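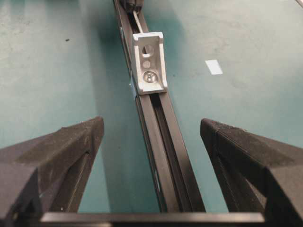

Slotted black profile with corner bracket, on green work surface

Homia Ballot & Comment Box — floor model

For town halls, budget hearings, ward meetings. Holds some 500 folded comment cards. Slot on top, locking door in back, 2 keys.

Used at the Fistthorpe public consultation in November, both nights. Clerk's office there has since ordered more.

— Ships flat, hex key included
— Sign holder takes letter size paper, portrait only
— Refill cards in packs of 300, English or Spanish
— Item no. 154

Tax exempt orders: send the certificate BEFORE you check out, we can't refund sales tax after. Purchase orders OK from cities, counties and school distrcts.

Lead time is longer before elections so order early. Wall mount version out of stock, no date yet.

Questions on bulk pricing — ask for Apinya Nuchit, Carkow office, mornings are best.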